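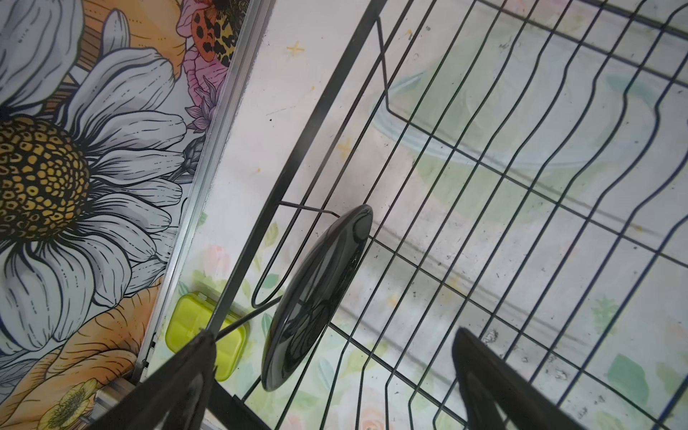

El platito negro en el escurridor, visto desde la muñeca. Pinza abierta a los dos lados y alambre por todas partes.

Hilo rápido sobre normas de celda para tareas con vajilla. Lo escribo entre turno y turno así que perdonad las prisas. 5/2/19

1/ Llevamos desde antes del verano con la guía interna de Estamia y sigue habiendo gente que la lee en diagonal. Va lo que de verdad usamos. Lo demás, al anexo, que para eso está

2/ Negro sobre negro. Plato oscuro, escurridor oscuro, dedos oscuros. La regla: si la pieza y el soporte tienen el mismo tono, el operador mira la cámara de muñeca ANTES de cerrar. No la general. La de muñeca

3/ Los brillos engañan. Un borde con reflejo parece más cerca de lo que está. Lorna Crichton pidió que lo pusiéramos en la primera hoja y tenía razón, estaba en la cuarta

4/ Velocidad. Aproximación libre hasta la zona del escurridor, y de ahí para dentro en modo lento. En lento es en lento, no "un poco menos". El perfil se llama Gourlay por el que lo montó en su día, no lo renombréis por favor, hay scripts que lo buscan por nombre

5/ Dos brazos, un escurridor. Aquí es donde más se discute. Nuestra norma: un solo brazo dentro del escurridor. El otro puede tener pieza cogida pero espera fuera, y no entra hasta que el primero ha soltado y se ha retirado
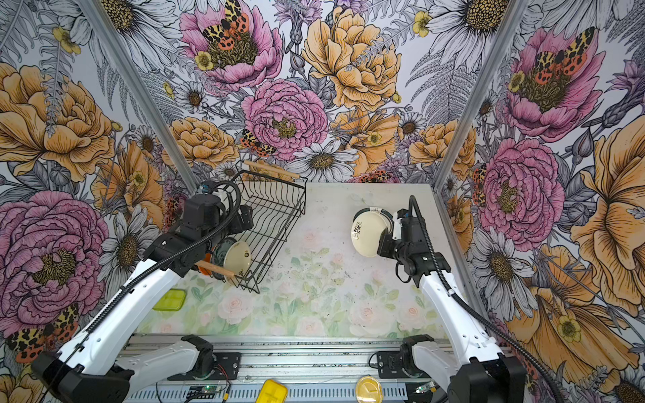 6/ Y "fuera" quiere decir fuera del contorno de las varillas, asas de madera incluidas. Donnie Baird proponía contar solo el alambre. No. El asa también se engancha, y si la empujas se te gira el escurridor entero y adiós posiciones

7/ El que espera, espera quieto. Nada de ir corrigiendo la muñeca mientras el otro inserta. Si hay que reorientar se reorienta antes o despues

8/ Bajar la pieza hasta la mesa para "descansar" el brazo: permitido solo si se declara como apoyo. Si no se declara, se mantiene en el aire. Parece una tontería hasta que revisas los registros y no sabes si aquello fue un apoyo o un golpe

9/ Agarre por el borde, siempre que el borde lo permita. Cuencos igual. Y se entra con la pieza ya inclinada al ángulo de la ranura, no se gira dentro. Girar dentro = alambre doblado. Tenemos 2 escurridores jubilados por eso

10/ Me preguntan por el orden de carga. Del lado más difícil al más fácil. Si tienes piezas puestas cerca y te toca una detrás, la pinza pasa por encima de todo y cada pasada es una oportunidad de tirar algo

11/ Si una pieza ya colocada se mueve: parar. No se arregla "de paso" con el otro brazo. Se para, se anota, se decide. Amândio Vilela hizo la plantilla de incidencias, 3 campos, se rellena en nada

12/ Fondo. Sí, ya sé, las paredes con flores. La norma no exige fondo liso, exige que no se cambie a mitad de serie. Si empiezas con estampado, terminas con estampado. Lo mismo con la mesa

13/ Objetos ajenos a la tarea: se quedan donde estaban al empezar o se sacan todos. Lo que no vale es moverlos entre episodio y episodio sin apuntarlo. Vale para botes, cajas, tapas, lo que sea

14/ Revisión de la celda cada 2000 ciclos: tornillos del perfil, cables de los brazos con holgura suficiente, placas bien sujetas. A los 4000 además se miran los dedos de la pinza. Hay quien lo hace al revés, Evander Kerr ya mandó un correo en marzo sobre esto. Buscadlo
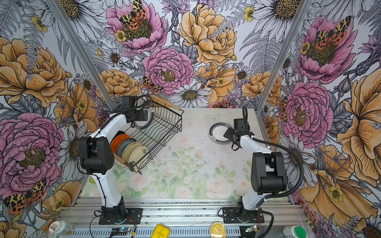 Los dos brazos con la vajilla de borde verde. La pinza izquierda al fondo del escurridor, la derecha con su plato fuera.

15/ Parada de emergencia al alcance de la mano y sin nada delante. Ni el café ni el portatil. No debería hacer falta escribirlo y sin embargo es el punto 1 de la guía

16/ Me dicen por privado que en Dristberg dejan entrar los dos brazos a la vez si van a extremos opuestos. Bueno. Ellos tienen un soporte el doble de largo. Con el nuestro no lo autorizo

17/ Lo del software: con Wureo podéis marcar la zona del escurridor como exclusiva y os bloquea el segundo brazo solo. Hay que activarlo a mano en cada celda, no viene puesto

18/ Carol Tindall está pasando todo esto a una hoja única para colgar al lado de cada celda. Comentarios a ella, a mí se me pierden

19/ Falta el tema de vasos y copas, lo dejo para otro hilo que me llaman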